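To: visits list
From: Lahcen Ait Brahim
Subject: Re: Open day at Tratura, questions before we write the program
Last updated: May 2018

Dear all,

Thank you to the eleven people who answered. I put Yayra's message in pieces below and I answer after each piece, so that everyone on the list can follow. Please excuse the length.

Yayra Amoah wrote:
> I was not able to come to the visit at Tratura and I must now write
> the page for our own open day in July. Can somebody tell me what
> they showed, in what order, and how long each part took? Danish
> told me that the hand-held grippers were the best part, but he did
> not explain why.

We were received by Latifa Benmoussa at the front desk and she took us directly to the second floor. The order was: a short talk, the large arm from Drirance, the table with the hand-held grippers, and then questions with coffee. The talk took twenty minutes and it was too long by ten. The Drirance arm moved boxes from one shelf to another shelf. It was behind a glass panel and we could not come close, so after the third box people began to look at their phones.

The table was different. There is no arm at this table. A person holds one gripper in each hand and does the task with them, and the camera on the gripper records what happens. Later the recordings are used to train the arm. Latifa said they had 3,774 recordings on the day we came, of which 1,877 were for small objects. The rest are for cloth and for kitchen objects. I wrote these numbers down because Driss asked for them.

> What was the task exactly? I would like to know if we can do it
> with the material that we already have in the Kettani room.

The task was to take cotton swabs from the table and put them in a clear acrylic organizer, the kind with small compartments that people keep near the bathroom mirror. It sounds very easy. I tried it and I needed four attempts for my first swab. The fingers of the gripper have thick foam pads, and when you close them on a thin stick you do not feel anything in your hand. You must look only. Also the organizer is transparent, and from a low position it is difficult to judge where one wall ends and the next one begins. Two times I brought the swab down on top of the divider.

Danish was faster than me. He said that the secret is to take the swab near the end of the stick and to keep the cotton end free, then to come from above and open slowly. When I took it in the middle, it turned.

For our room: we have a white table, and we can buy the organizer and the swabs in any pharmacy. We do not have the grippers. Latifa is willing to lend us one pair for two days if somebody from Tratura comes with them. I have said yes in principle, please tell me before the end of the week if you are against it.

> How many visitors can do it in one afternoon? Last year we had 207
> people and half of them only saw the backs of other people.

On their own open day they had 157 visitors and every one who wanted to try was able to try, but they had three tables. With one table I think we must give out small tickets with a time on them. Each person should have five minutes, with one minute of explanation included. The explanation can be given to the next person while the first is still working.

I would also ask that we put a screen on the wall with the picture from the gripper camera. At Tratura they had this and it solved exactly the problem you describe. The people in the second and third row watched the screen and gave advice in a loud voice, which the person with the grippers did not always appreciate, but the mood was very good.

> Is it safe for children? Driss wants to invite the two school
> classes again.

The grippers have no motor. They close when you squeeze the handle and they open when you release it. Latifa lets children from ten years use them. For the younger ones they are too heavy to hold with the arms forward, and they become tired quickly. I would propose a second small table for them with kitchen tongs and wooden blocks. Driss Abdelaziz has promised to look for the tongs.

> Last question. Giteck has offered to show their sorting machine.
> Do we have space for both?

I measured the room again. If the Giteck machine stands near the window, there are three meters left for our table and the people in front of it. It is possible, but then the coffee must go to the corridor. Personally I would prefer to have the Giteck machine in the entrance hall, where the noise does not disturb the explanations. Yayra, can you ask them how much it weighs and which kind of power plug it needs? The hall has only two sockets and one of them is used by the drinks machine.

For the page, please write that visitors can try the grippers themselves and put this in the first lines. Last year this kind of information was at the bottom and many people did not read until there. The photo at the end of this message may be used on the page, Latifa has agreed. She asks only that we write the name Tratura next to it.

I am away for three days from tomorrow. Danish Cheema has the key of the Kettani room and can show it to anyone who wants to measure also.

With kind regards,
Lahcen 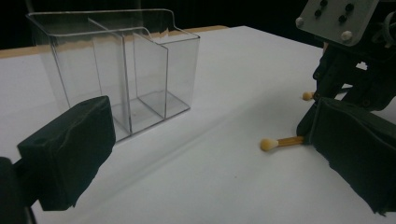

Cotton swab held in the right gripper, with the organizer still empty. Tratura.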